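Why We Said Yes to the Lantern Supper Again

I have been meaning to write this one since November, when the thank-you notes started coming in and I kept putting them in the blue bowl by the front door with the keys and the dog license. The bowl is full now, so I suppose it's time.

For those of you who only know us through the shop newsletter, Norkura is a small company. We make signs and printed things, mostly, and we've been on the same corner in Sarkitz for long enough that people give directions by us. ("Turn left at Norkura, and if you hit the feed store you've gone too far.") I grew up nine blocks away. I learned to ride a bike in the alley behind what is now our loading door, and I have the scar on my elbow to prove it, though you'll have to take my word for the scar because it has faded a good deal.

Every fall the town holds the Lantern Supper, a long outdoor meal down the middle of Robles Street with paper lanterns strung between the lampposts. It raises money for the winter fuel fund, which helps people who come up short on heating bills. Last year was our first as a sponsor. This year we did it again, and we put in more, and a few of you wrote to ask why a sign shop would spend its money that way and whether it really brings in any customers. I'd like to answer that properly, because it's a fair thing to ask and I asked it myself.

It started with Kalliopi Hoxha. She runs the supper, and she came into the shop two summers ago to get a price on a banner. We got to talking about the size and then about the grommets and then, I don't know how, about her mother's lentil soup, and by the time she left it was nearly closing and I had agreed to do the banner for free. I hadn't asked anybody. I went home and told my husband over dishes and he said, well, what else do they need? So I called her back the next morning and asked, and she had a list ready. I have never known a woman so ready with a list.

The first year we covered the banner, the place cards and the rental on the tables. They sat 135 people, and it drizzled through most of the main course, and everyone stayed put and ate with their hoods up. I remember looking down the row at all those hoods and thinking I would do this again if they'd have us.

This year they sat 209. I know the number because we printed the place cards, and because I personally misspelled four of them and had to run back to the shop in my good shoes.
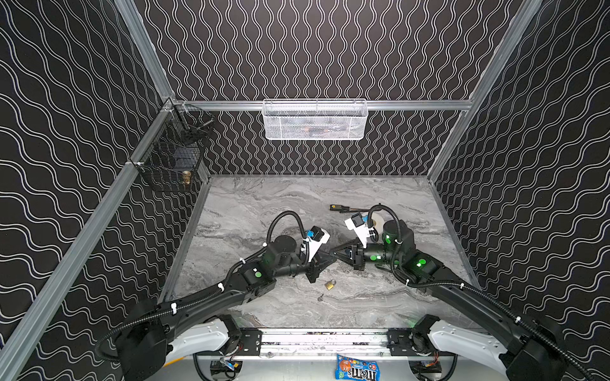
Now, about the money. I promised myself I'd be plain about it. Our share came to $1,192, with the printing on top of that, and for a shop our size I do notice a sum like that leaving the account. Maricruz Ibarra keeps our books, and she was not against it, but she did make me sit down with a cup of coffee and go through where it was coming from. We skipped the trade show in the spring. I can't say I missed it. I spent two days at that show the year before, standing on a concrete floor handing out pens, and I believe we got one order from it, for a parking sign.

Did the supper bring in customers? A few, yes. The bakery had us redo their window, and a man I sat across from at the supper turned out to need lettering for two trucks. If you divided it all up carefully you might say we came out even. Maricruz did divide it up carefully and has a sheet on it, if anyone wants to see it. I have not looked at it more than once.

What I keep going back to is the part before the supper, when everybody is setting up. We had six of us from the shop out on Robles Street by two in the afternoon, tying lanterns. There were some 154 of them to hang and they tangle if you so much as look at them wrong. Our newest hire had only moved to Sarkitz a month before and didn't know a soul outside of work, and by four o'clock he was up a ladder with the high school band teacher holding the bottom of it, the two of them arguing about chili. He has been to the band teacher's house for dinner three times since. I couldn't have arranged that for him if I'd tried, and I had been worrying about him, eating his sandwich alone in the van.

A word on the lanterns themselves, as several of you asked where they came from. The paper ones are folded by the fifth graders. The lights inside are from Irex, the hardware place out past the creek, who lend them to us in big plastic tubs and are very nice about the ones that come back broken. We broke eleven this year. I brought over a coffee cake by way of apology and they sent me home with a bag of tomatoes, so I'm still behind.

If you own a business and you've been thinking about doing something like this, my only real advice is to call whoever is running the thing and ask what they're short of. We assumed the supper would want our name on a big check. What Kalliopi wanted was tables, and then somebody with a van to go and get the tables, and then somebody to take them back on the following morning when everyone else was sleeping in. The van was worth more to her than the banner, I think, and the banner was a very nice banner.

She has already been in about next year. She would like to run the tables all the way down past the library, and she'd like a second banner for that end, and she wonders whether we know anybody who could lend a tent in case of rain. I said I'd ask around. So if you have a tent, a big one, and you don't mind it smelling of soup for a while afterward, come by the shop or give us a ring. I'm usually there by eight, and there's coffee on.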